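Budgeting for a first small gripper arm: what am I forgetting?

Posted by barkley_shop

Hi all, and thanks in advance for reading this, I know I ramble. We run a little tableware packing room and I've been given the happy job of planning our first tabletop arm. It would mostly pick up small round dishes and set them in trays. My boss would like one number by January, and so far I have a quote from Helter for the arm and nothing at all for the rest. What else should go on the list?

Witold Szczepańska

Welcome, and good for you for asking before the order goes in! We went through this with our Osus cell and the arm was the easy part. Fingers were what caught us. Shallow dishes like the pale green one below sit very low, and flat finger plates have to come down close to the table to get hold of the rim. I'd put $700 aside for custom fingertips and another $300 for spare pads, and I'd ask the seller for a trial with your own dishes (bring your worst ones, too).

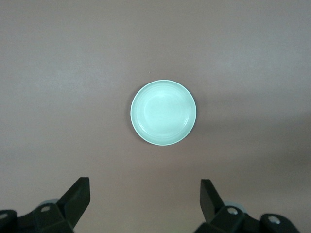 Other things to put in the budget

Table and mounting: a plain matte top was kinder to our camera than the shiny one we had first. Bolts, brackets and a plate came to $136 for us.

People time: we lost 3 weeks to setup and training, and I hadn't planned for any of it. Please do, your packers will thank you.

osus_fan

Get suction instead. Works fine on flat stuff.

Bielecka

Suction may be fine, but if your dishes have rings or ridges inside, test the cup on them before you pay for a pump. Also ask Helter if the quote includes shipping, ours didn't.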